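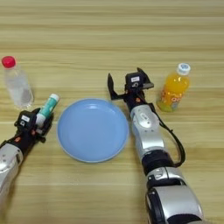
4. Treating a bare wooden worktop with hard wax oil

Section 4 applies to worktops and tables in untreated or freshly sanded wood, supplied under the Prakon and Nijs ranges. It does not apply to lacquered boards. The finish resists water and most drinks once it has fully hardened, but it can be marked by standing liquid before then. Pale wood shows such marks more clearly than dark. Bottles of the ordinary kind, such as a water bottle with a red screw cap or a bottle of orange juice, may be stood directly on a hardened surface. They should be kept off a surface that is still curing. Fruit juice is acidic and should be wiped up at once at any stage.

4.1 Before you start

Room temperature should be between 15 and 25 degrees. Open a window, but do not direct a fan at the surface. Remove hardware from the edges and mask any joint with a wall.

You will need:
Otton Base Oil, 500 ml
Abrasive paper, 120 and 180 grit
Lint-free cloths
A short-pile roller or flat brush
A white finishing pad
Nitrile gloves

NOTE: The 500 ml tin is sufficient for two coats on a standard top. End grain takes up more oil than the face and should be allowed for separately.

4.2 Preparing the surface

1. Sand the whole surface along the grain with 120 grit. Do not sand across the grain at the ends.
2. Repeat with 180 grit. Do not go finer. A surface that has been polished too closely will not take up enough oil.
3. Vacuum the top, then wipe it with a cloth that has been dampened and well wrung out.
4. Leave for 30 minutes. If the fibres have risen, sand again lightly with 180 grit and remove the dust.

4.3 First coat

5. Stir the oil thoroughly from the bottom of the tin. Do not shake.
6. Apply a thin coat along the grain. Work in strips the full length of the top.
7. Wait about 15 minutes, then remove all oil remaining on the surface with a dry cloth.
8. Treat the underside and edges in the same way. A top oiled on one face only may cup.

CAUTION: Cloths soaked in oil can heat up and catch fire without a flame. Lay them flat outdoors to dry or place them under water in a closed metal container. Do not leave them in a heap.
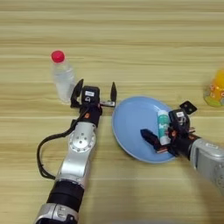 4.4 Second coat

9. Allow the first coat to dry overnight. In a cold or damp room allow a further day.
10. Rub down with the white pad, using light pressure, and remove the dust.
11. Apply the second coat as in steps 6 and 7, using less oil than before.

4.5 Curing

The surface may be used with care after 24 hours. Full hardness is reached after 7 days. Until then, do not cover the top, wash it or place rubber feet on it.

4.6 Upkeep

Clean with a damp cloth and Pamport Wood Soap diluted 1:50. Scouring powders and steel wool must not be used. Dull patches can be sanded locally with 180 grit and oiled again without treating the whole top. Tops near a south-facing window should be inspected each July and re-oiled if dry to the touch.

Section revised by Mirjam Ammann. Replaces sheet 4b.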